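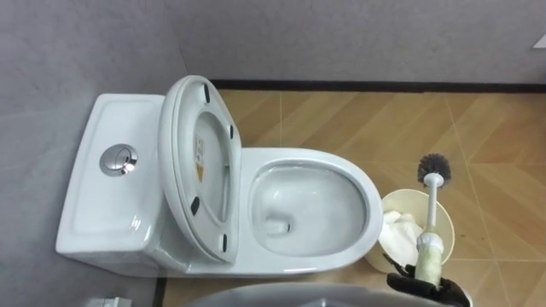 The Dokville water district has announced a revised household rate, effective in May. Residents of Rivas Street will be billed every 2 months under the new schedule.

My own household used 3,538 gallons in the last billing period, compared with 1,648 gallons in the period before it. The district office has agreed to review the meter - a process that takes 15 days.
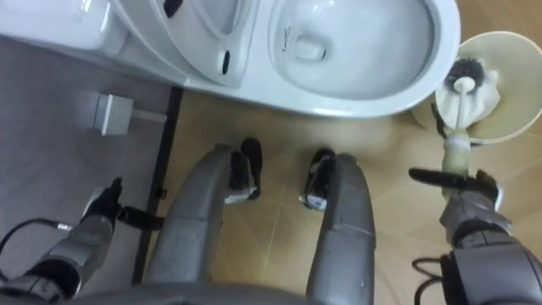
Khurram Awan of the billing department will issue the result in writing. Payment of the disputed portion is suspended until that letter arrives.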